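Home | About the Programme | News | Partners | Contact

August
Posted by the Programme Office

Household demonstration work moves into its second stage

The Trustell programme has begun the second stage of its work on teaching robots everyday household tasks by hand. The first stage, completed earlier in the summer, was carried out at fixed benches in the Huvis workshop. The second takes place in the homes of participating households, where furniture, lighting and surfaces differ from one address to the next.

Demonstrators work with a pair of hand-held grippers, one for each hand. The person performs the task with the grippers in place of the fingers, and the movement is recorded for later use in training. No robot needs to be brought into the home. Members who attended the spring open afternoon will remember the earlier arrangement, in which an operator guided an arm by remote control from the next room. That method remains in use at Huvis for heavier items.

The present set of tasks concerns fruit and tableware. Demonstrators are asked to move pieces of fruit between a plate and the surface on which it stands, at an ordinary pace and without rehearsal. Patterned cloths and bedding are welcome, as a robot that has learned only on plain surfaces may perform poorly elsewhere.

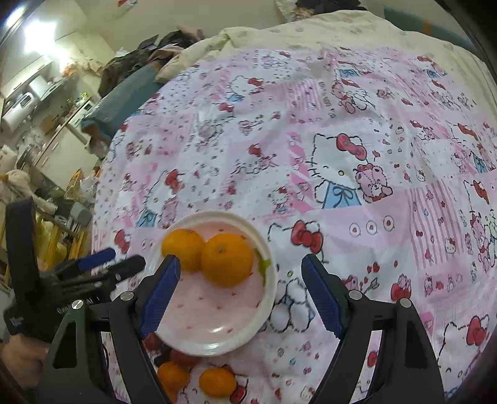

PROGRAMME NEWS

Each household taking part is asked to contribute 85 demonstrations over 12 visits. Unsuccessful attempts should be kept and marked as such in the Kombo log. They should not be repeated in order to replace them, and a dropped piece of fruit may simply be picked up and the next attempt begun.

Demonstrators are reminded to open the jaws fully before approaching an object and to keep both grippers clear of loose fabric. The pads should be wiped at the end of every visit. Worn pads may be exchanged at the Huvis front desk on presentation of the set number.

Recordings are checked by two reviewers before they are passed to the Zido project, which will use them in its trials of a two-armed kitchen assistant. Households may ask for any recording to be withdrawn until that point. Requests should be made in writing to the Programme Office, quoting the visit reference.

A further set of tasks, covering the folding of small towels, is in preparation. Households wishing to continue into that set should inform the Programme Office when returning their equipment.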